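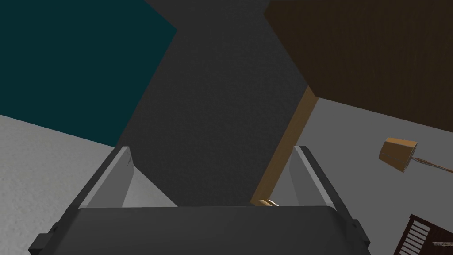
Pre-session checklist, simulated teleoperation, living room set
Kekana bench, revised in January after the Rinel demos came back with half the grasps backwards

Fill in before you record. "OK" is a comment. "Fine I guess" is also a comment, and we read it.

1. View from the wrist
Both fingers visible, full length, with the palm along the bottom. Pass.
Comment: Palm takes up a lot of the view when the gripper points at the floor. Learn to live with it or learn to tilt.

2. Gripper state at start
Fingers open, nothing held. Pass.
Comment: Last month 17 demos began with the gripper already shut. The policy learned to begin by shutting the gripper. It was very good at it.

3. Start pose clear of furniture
Pass with remark.
Comment: The table leg runs down behind the right finger from this angle. Back off before you rotate. The simulator will let you push through a leg for a moment and then fling you across the room, and the replay will be shown at lunch.

4. Small objects on the floor
Remark.
Comment: Short pale stick by the foot of the table leg, partly hidden by the palm housing. If it is in your task, start higher so you can see all of it. If it isn't, leave it alone. Tidying up is not a task label.

5. Lampshade
Remark.
Comment: Small tan one on the light gray floor, right side. Do not use it as a landmark. The Ferkow build moves props between resets, and two operators steered by the lamp for an entire afternoon.

6. Floor regions
Pass.
Comment: Dark speckled area, light gray area, teal area. Say which one you mean in the task note. "The floor" has been submitted 32 times.

7. Input device
Telus hand controller charged to 80 percent or better. Pass on the second try.
Comment: First one was at 2 percent and sitting on its charger, which was not plugged in.

8. Latency
Wave the wrist left and right. If the gripper follows you like a bored dog, restart the link.
Comment: Restarted once. Less bored.

9. Demonstration manner
One approach, one grasp, one release. No hovering while you think. Think first, then press record.
Comment: The robot copies hesitation faithfully. We have a model that pauses above every cup as if it had left the stove on.

10. Discards
Mark bad takes as bad within the session. Do not rename them "final."
Comment: Folder currently holds final, final_b and final_really. All three are bad.

Result: cleared to record, items 3 and 4 to be watched. Recheck after any scene reset.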